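**Ticket 27: Varnard gripper vs Dukenen gripper, bin to bin handoff**
Opened by: Brenda Fothergill
Status: open

Feb 14, 2021. Swapped controller to the Zerero build, no change. Left side still slow to close, log shows nearly 50 ms lag. Right is fine.

Tried so far:
- reseated both cables
- timeout up to 2000
- 2 reboots, same fault code

Sharada wants toothpick containers kept as the test part, slick sides and the lid shows up bad grip quick. Bins stay where they are pls.

Red and blue bins, both arms on:
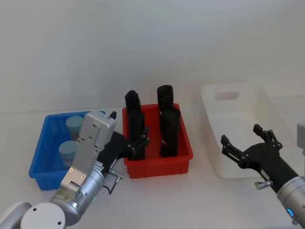
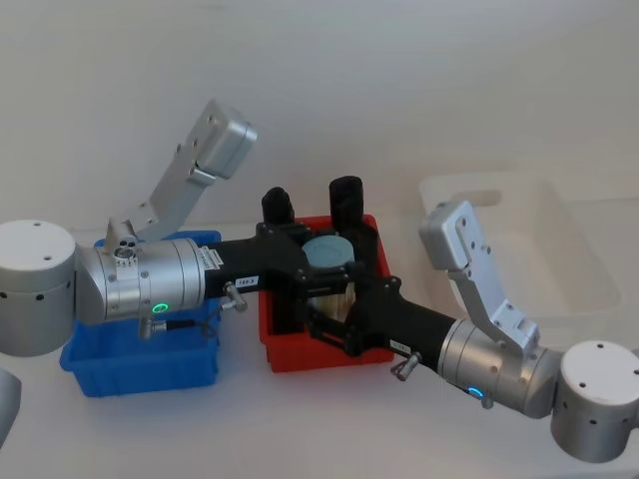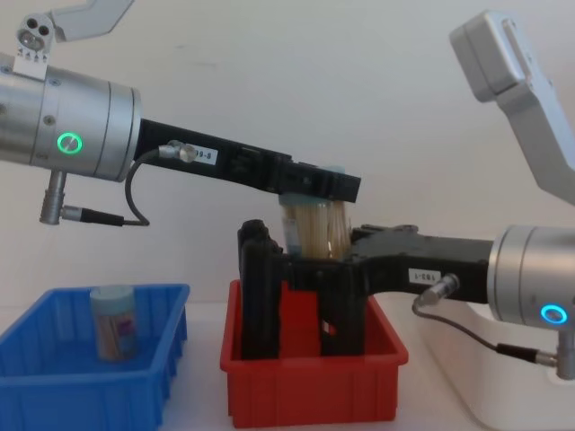 Next: swap the cables left to right and see if the lag folows. If it does, order a new one from Stockdale. Keith has the torque settings, need those before anyone touches finger force.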